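Home News Visits Events Contact
Search this site Enter keywords Go

Visit report: the Utimis software group at Polstead
21st March
By Pui-shan Tam

The group at Polstead writes control and planning code for two-arm tabletop work. I went to see the software, and most of my morning was spent in front of a monitor. Parking is behind the building, and the visitor desk opens at nine.

The planner is called Restero. It treats the two arms as one system whenever both of them hold the same object. Each arm keeps its own joint controller running at 500 cycles a second, and a layer above them shares out the error, so that one hand does not drag against the other. A hand brush is a fair test for this, with a broad flat body at one end and a ribbed handle at the other.

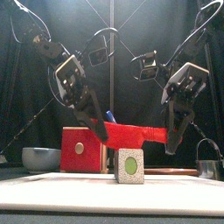 Chow asked why they did not make one arm the leader and let the other follow, as his own team does. The reply was that they ran it that way until September and the follower always lagged a little, enough to twist a stiff object in the grip. He said his team had seen the same lag and had just slowed everything down.

Next came the logging tool, which I had wanted to see most. Every run is saved with joint positions, commanded positions and camera images on one clock. The archive held 1590 runs, of which 738 had been checked and labeled. You can type in a joint error and get back every run that went over it, then scrub through the images next to the plots. Search took a few seconds on an ordinary desktop.

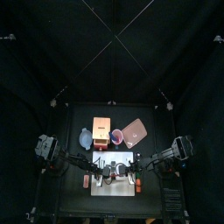 Collision checking is where the planner spends most of its time, roughly 400 milliseconds for a two-arm move. The arms are checked against each other first, then against the table and whatever is on it. With the two grippers side by side over the metal plate, the first check matters a good deal, and a drawer left slightly open has to be in the model as open or the path will clip it. Drawer state is still entered by hand. They want to get it from the cameras, and the code for that was not ready to show.

I asked about the license. The logging tool may be released later this year, the planner probably not. The slides will be sent to those who signed in at the desk.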